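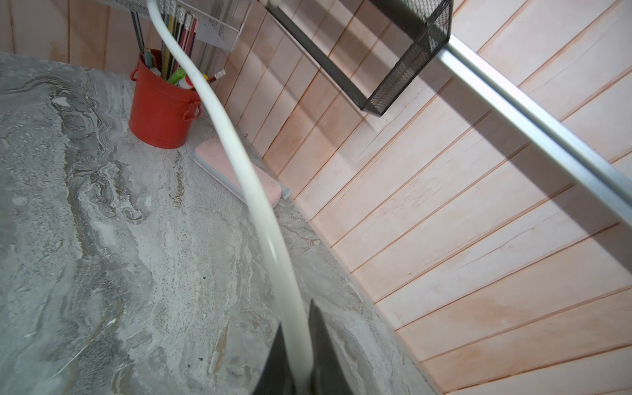 Desk Week at Wismont: A Doubter's Gallery

I should say at the start that I don't believe in desk organizers. I have owned plenty of them. My experience is that a desk with four containers on it holds exactly the same junk as a desk with none, only now the junk has addresses. So when Fasil Weldu asked me to write the captions for the study corner page, I told him he'd picked the wrong person, and he said that was the point.

The corner is on the second floor of the Wismont building, past the copier, and it was redone in March. Anyone with a Wismont key can sit there. The old setup was a folding table and a shoebox of dried-up markers. The budget for the new one was small, and I'm told most of it went on the table. Kedir Abdella picked out everything that sits on top of it or hangs over it, and he has strong opinions about all of it, some of which I've passed along below whether or not I share them.

We meant this to be a long gallery with every desk in the building. So far it's one picture, up at the top, and a lot of caption. The other desks will get their turn when their owners stop asking for another day to tidy up.

The red bucket

A pencil cup made like a little metal bucket, with a rolled rim and a loop handle on the side. I was ready to dislike it. Cute containers usually cost more and hold less, and I have yet to meet anybody who picks up a pencil cup by its handle. But I'll give it the rim. The cup I have at home has a raw edge that has scraped my knuckles for years, and a rolled one is simply better. The red is loud. Kedir says that's so people can find it, as if a pencil cup on a desk were ever hard to find.

What's in the bucket

Colored pencils for the most part, yellow and green and red and striped, with some pens mixed in and a green marker or highlighter sticking out to one side. Several of the tall ones have silvery caps on top. I asked what the caps were for and was told they look nice. Fine. They do look nice. I still say a pencil ought to have an eraser up there or nothing at all.

My real complaint with a bundle like this one is that the short pencils lose. There's a plain sharpened wooden one poking its tip out just above the rim, and that's the pencil I would want, and it's the one you have to dig for. Fasil's answer is to store the everyday pencils in a separate cup. So now we're buying a second cup. You see how this goes.

The wire basket

White mesh, up against the wall, above and behind the bucket. Wall storage is the one thing in this corner I came around on, and I came around slowly. A basket on the table takes up table. A basket on the wall takes up wall, and I wasn't using the wall. My worry is what happens to it over a year. In the Likisow office downstairs they hung something similar and it turned into a home for takeout menus and one glove. Kedir has promised a monthly clear-out. I've written that down with the word "promised" next to it.

The tabletop

Gray marble pattern, with swirls of white and beige and darker veins running through it in waves, and a few tiny dark specks. I have been told by several people that it makes the corner look expensive. Maybe. What I can tell you is that a busy pattern hides crumbs, and I haven't decided whether that's a good quality in a table. It also hides paper clips. I dropped one during my test sit and spent longer looking for it than I care to put on a public page.

Against the wood paneling I expected it to clash. It's a lot of pattern for a small corner, and I would have gone with something plain, but people seem to sit there longer than they sat at the folding table, so I may be outvoted.

The pink thing

Lying flat at the back, against the wall. Rounded corners, faintly speckled. I've heard it called a notebook and I've heard it called a pencil case, and the page has been held up once already over which word to use. I'm going with "the pink thing." It's pushed to the back where it isn't in anybody's way, and that's more than I can say for most objects on most desks. If it's a pencil case, though, I'd like to know why we also need the bucket.

The white cable

Thick, white, and right across the front of everything, passing over the pink thing on its way. I've got nothing against the cable itself. It's a good heavy one and I'd take it over the skinny kind. But a desk plan that gives a home to every colored pencil should say something about cables, and this one doesn't. The folder Kedir made for the project has a page on pens and a page on paper. There is no page on cables. I checked -- twice.

He's looking at a clip that mounts under the table edge. Wubshet, the shop he likes, wants 15 dollars for a pack. I pointed out that a binder clip does the same job and we own hundreds. We'll see who wins that one.

Would I copy any of it?

The basket, yes, if I had the wall for it. The bucket, maybe in another color. The rest I'd leave alone. I sat in the corner with my own work from after lunch until up to 3735 words of a report were done, and Fasil wants me to credit the organizers. I credit the chair, and the copier being broken, so it was quiet.

If you'd like your desk on this page, leave a note in the tray outside Atora, the meeting room with the blue door. Please don't buy anything first. I'd much sooner see the desk you've really got -- rubber bands, old receipts, the mug you keep forgetting to take home. Captions will be as fair as I can manage. Fasil does read them before they go up, and he took out two remarks about the silvery caps.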